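How a pair of robot grippers is looked after

You already own two very good grippers. They are at the ends of your arms. Your fingers can pick up a grape without squashing it and a brick without dropping it, and they tell your brain what they are touching all the time.

A robot's gripper is much simpler. Most have two stiff fingers, called jaws, that open and close. To learn how to use them, a robot needs to see lots of goes at the same job. One way to make those goes is for a person to hold a pair of grippers and do the job by hand. The movements are saved, and a computer studies them later.

At the Flesari workshop, the place where this is done is called the Illumau table. Looking after it is a job in itself.

Setting up the table

The table has a board on top. A plain, pale board makes things easy to pick out, so the computer is less likely to get muddled between the object and what is under it. The board is wiped before each set of goes and pushed back into its proper place if it has slid.

Next come the cables. A cable that is pulled tight can tug at a person's wrist and spoil the movement. Each one is left with enough slack for the arm to reach right across the table.

Then the person puts on gloves, picks up a gripper in each hand and tries them out. Open, close, open, close. After that they try a real object.
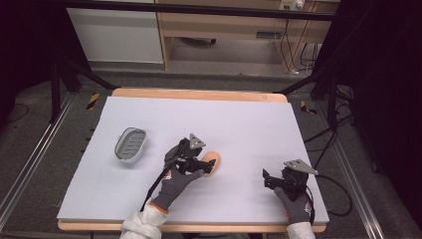
The left gripper on the peach-orange object, with the right one held open. The grey basket is on the other side.

A set at the Illumau table is 200 goes. The object is moved a little between one go and the next. If it always sat in the same spot, the robot would only learn about that spot!

What can go wrong?

Gripper jaws do the same thing over and over, so small parts get tired. These are the usual troubles:

Loose screws. Every time a jaw bumps the table, the screws get a tiny shake. After enough shakes, one may start to turn.

Dirt. Crumbs and fluff can get between the jaws or into the joint where a jaw swings.

Worn joints. A jaw swings on a pivot, like a door on its hinge. If the pivot wears down, the jaw wobbles.

Jaws out of line. The two tips should meet when they close. If one is twisted, the object can slip out sideways.

The 14-point check

The workshop has a list of 14 things to look at after each set. Some take a second or two. Others need a screwdriver and a bright lamp. The part about the jaws comes first, and it starts with the jaws open wide, held over the white surface. 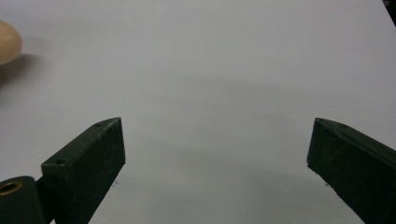 The green jaws, open. The brass-coloured ring in the bottom left corner marks the pivot of the left jaw.

A ring like that is called a bushing (you say it "BUSH-ing"). It is a small sleeve that goes round a pin so that the moving parts do not grind away at each other. Brass is often used for bushings as it is softer than steel. The bushing wears out first, and a new bushing is much cheaper than a new jaw.

The checker holds the tip of the jaw and wiggles it gently from side to side. A good jaw hardly moves. If it rocks, the gripper goes into a tray marked Balogun, the name of the repair bench, and a spare called Gretine is used for the next set.

Scuffs on a jaw are not a problem by themselves. A crack is, even a small one, and a cracked jaw is never glued. It is swapped.

Changing a jaw

There are 4 steps, and the power is off for all of them.

1. Unplug the gripper and put it on a soft mat.
2. Take out the screws and keep them in a dish – they roll a long way on a hard floor.
3. Lift off the old jaw, clean underneath it and fit the new one.
4. Put the screws back a little at a time, taking turns, so the jaw sits flat.

Then the gripper is plugged in again and closed slowly on something soft. If the tips meet, it goes back to the table.

Words to know

Gripper: the part of a robot that holds things.
Jaw: one finger of a gripper.
Pivot: the point that something turns around.
Slack: spare length in a cable or rope.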